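Plodside Residence Hall
Housekeeping Equipment and Surfaces Inspection
Room 113, Common Dining Area
Date of inspection: Nov 22, 2024
Checklist reference: 417

1. Floor free of debris and trip hazards: Satisfactory
2. Brooms and brushes stored off the floor: Needs attention
Comment: Two brooms were leaning behind the door. Return them to the wall rack.
3. Dustpans intact, front lip and handle sound: Satisfactory
4. Table surfaces clean, no splinters or lifted grain: Satisfactory
5. Cleaning products labeled and locked away: Satisfactory

Comment on item 3: Dustpans are to be checked for cracks at the neck, where the handle meets the scoop. Any pan that no longer lies flat against the floor must be withdrawn and recorded on the replacement sheet.

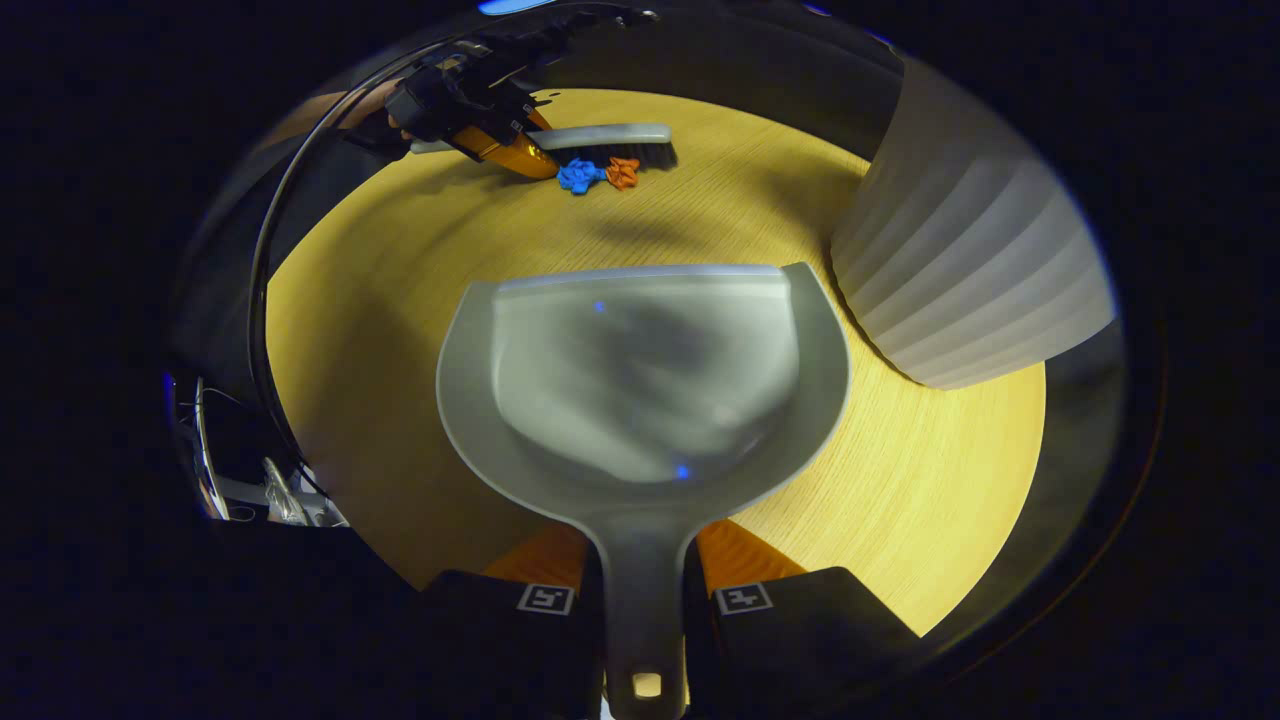 Item 3. Gray plastic dustpan, inside of scoop and hanging hole in handle.

Comment on item 4: Floor tools are not to be left on dining tables. Wipe the wooden tabletop with the approved surface cleaner before the next meal service and dry with a clean cloth.

6. Hooks for hanging tools secure: Needs attention
Comment: Second hook from the left is loose. Work order 87 submitted to Verkholm Building Services.
7. Waste bins emptied and lined: Satisfactory

Overall result: Pass with comments
Items 2 and 6 to be corrected within 20 days.
Next scheduled inspection: February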